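Workshop notebook, September – Imurham building, moisture in stored paper stock
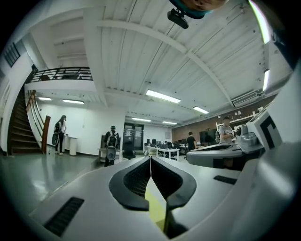 Ceiling panels and steel beam, workshop side.

Entry opened at 8:15. The purpose of this entry is to record the conditioning trial on the Trilano text paper and to set down what was decided regarding the Virkthorpe order. The previous entry ended with the sheets still wrapped on the pallet, and the figures there should be disregarded, as the scale had not been zeroed after the move to the other bench.

Two lots were opened. Lot A had been stored flat on the lower rack and Lot B upright against the north wall. Both are the same weight of stock and came in the same delivery. From each lot 40 sheets were drawn, taken from the middle of the ream, and hung in the drying cabinet with the fan on its low setting. A control set was left in the wrapper.

Lot A lay flat after the first night and gave no difficulty in folding. Lot B retained a curl along the long edge, strongest at the corners. Pressing under boards reduced the curl but did not remove it. When the boards were lifted at noon the corners rose again within the hour – this agrees with what was noted for the Bhardwaj covers in the spring.

Test signatures were folded from both lots and sewn on the small frame. Thread tension was kept the same throughout. The signatures from Lot B would not close evenly at the fore edge, and two were taken apart and sewn again with no improvement. Grain direction was checked by tearing and by the damp strip method. It runs parallel to the spine in both lots and may be ruled out as the cause.

Weights for 10 sheets from each lot are entered on the loose card inside the back cover. The card also gives the cabinet readings. The reading taken after lunch is doubtful, the door having been left open while the racks were changed.

Jitendra Goel reviewed the folded samples at 3:30 and asked that Lot B be held back from the Virkthorpe order. The order calls for 205 copies. Lot A will cover the text pages, with roughly 101 sheets to spare, and no new stock need be requested at present. Lot B may be used for dummies and for paste tests.

The following remain open:

- Repeat the hanging test on Lot B with the fan off.
- Move the upright stock to the lower rack and relabel it.
- Obtain a second hygrometer for comparison; the present one has not been checked this year.
- Confirm the trim size with Virkthorpe before any boards are cut.

Paste was mixed fresh at the close of the day and placed in the cold cupboard, marked with the batch letter. Cabinet switched off at 5:40, control set still wrapped.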